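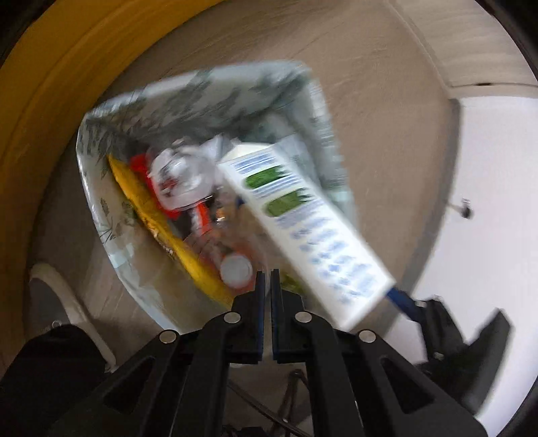

Bottles and a carton in a bin lined with one of our leaf-print bags.

Clarndale Shared Kitchens – Waste and Recycling Project
Progress report to the Macedo Fund, spring period

Reading time: 3 minutes
Print this page | E-mail this page

Dear friends at the Fund,

It has been a busy few months, and a happy one or two among them, and I am glad to have the chance to sit down and tell you how your money is being used. You asked last time for fewer tables and more about what goes on in the kitchens, so I have tried to write it the way I would tell it to you over coffee.

When we started, we had 8 kitchens signed up across the Clarndale buildings, and all of them are still with us. Between them they serve 37 households. The plan was simple enough: find out what people throw in the trash that could go somewhere better, make the better place easy to reach, and then look again. We are now well into the looking again.

What we keep meeting is the mixed bin. Clear plastic bottles are the most stubborn of all, and tall cartons come right behind them. People are quite sure about glass and newspaper, but a carton makes them stop and think (is it paper? is it plastic? does it need a rinse?), and when dinner is on the stove and the kids are asking for things, the trash is closest. I can't blame anyone for that. I have done it myself, standing right next to the poster.

So in April we moved the recycling tubs. They used to stand by the back doors, and now they sit right beside the trash in every kitchen but the two at Valla House, where the space under the counter is too narrow and we are still hunting for a slimmer tub. We also took down the old poster with its tiny print and put up a plainer one with four big drawings on it – bottle, carton, can, jar. The households picked the drawings and argued about them very cheerfully for most of an evening.

The first bag checks after the move were encouraging. In the winter round we opened 50 trash bags and found bottles or cartons in most of them. In the spring round we opened 36, and the difference was plain to everyone at the sorting table, though I would like a full second round before I put a percentage in front of you.

Food scraps are going more slowly. The countertop pails from Preseo arrived late, and the lids on the first batch did not close well, so we sent them back. The new ones are fine. Pickup for scraps starts next month, and we have asked for an early evening time, around six, when somebody is usually home to bring the pail down.

On spending, we are a little under on printing and a little over on bags, as the patterned liners cost more than the plain ones. People do seem to like them, and they make our bags easy to pick out at the sorting table, so we would like to keep them through the summer if you are comfortable with that. A short note back is all we need.

With many thanks from all of us,
The Clarndale project office

12 shares | 3 comments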